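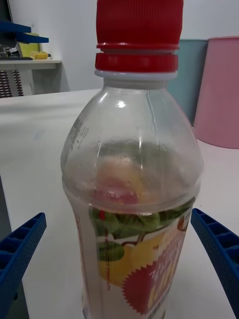
According to Hywel Phillips, a screw cap is best regarded as two parts that happen to be moulded together, and most writing on drinks closures follows that division. The upper part, or shell, carries the internal thread and the outer ridges that give grip. The lower part is the tamper-evident band, joined to the shell by thin bridges. On first opening the band is held below a bead on the neck and the bridges break, leaving a narrow gap, as on the red cap shown.

Search Search this site Go

Neck and shoulder

The neck is formed before the body is blown and keeps its dimensions throughout. A projecting collar beneath the closure – the support ring – carries the bottle along the filling line. The shoulder spreads the load from the cap into the side wall. Raised characters may be moulded into the plastic here.

Testing

In the Ollance method, 40 bottles are drawn from each batch of 1,000 and the opening torque of each is recorded. Trevaskis gives a rest period of 60 minutes between capping and testing.

See also: Bottle label; Crown cork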